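Semcombe Evening Classes
Keeping a Small Kitchen, Unit 6: Where the Chopsticks and Spoons Live
Handout by Trinity Okafor

Welcome back, everybody! I promised last time that we'd get to cutlery, and I know a few of you have been waiting patiently since September (and thank you for putting up with my long detour into spice jars). Tonight we're thinking about utensils that live on the table, standing in a holder, where people can reach them.

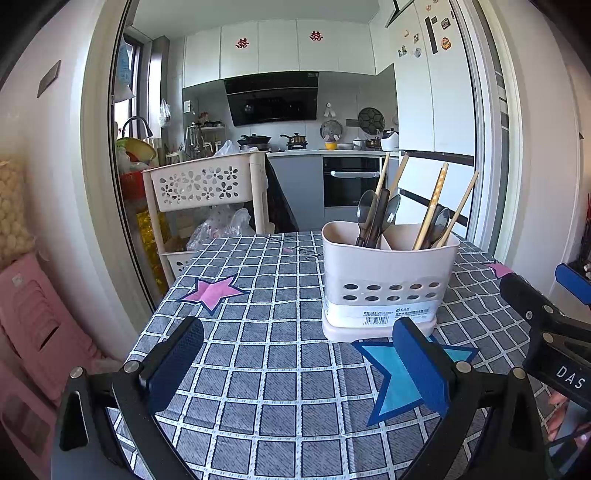 Fig. 1. Two-compartment holder with chopsticks and spoons, kitchen behind.

Notice that things get mixed up quickly once they share a holder. I'm fond of a bit of muddle myself, but if you like to lay your hand on a spoon without looking, give the spoons one compartment and the chopsticks the other, and put the pairs back together as you go. Odd chopsticks are the socks of the kitchen!

Holes or slots let air in and water out, so do rinse the base when you wash up. Peel the label off a new holder early, before it goes gummy. 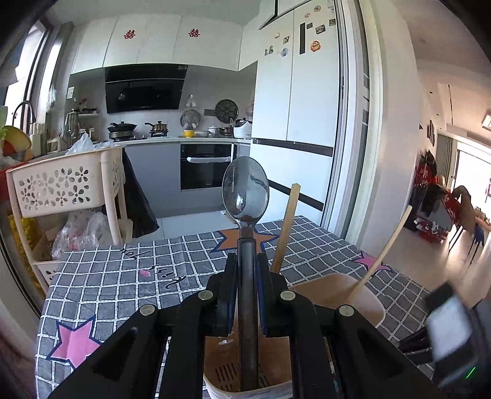

As for which way up a spoon should stand, my own habit is handle down, bowl up, so I can tell a soup spoon from a teaspoon at a glance. The other school says handles up, so that fingers stay away from the part you eat with, and for a table with guests I think they have the better argument. Try both at home for a week and see which one your family grumbles about less.

For next time: empty your own holder onto a towel, wash it, and put back only what you used in the past 2 weeks. Bring your notes, please, and your questions about drawers.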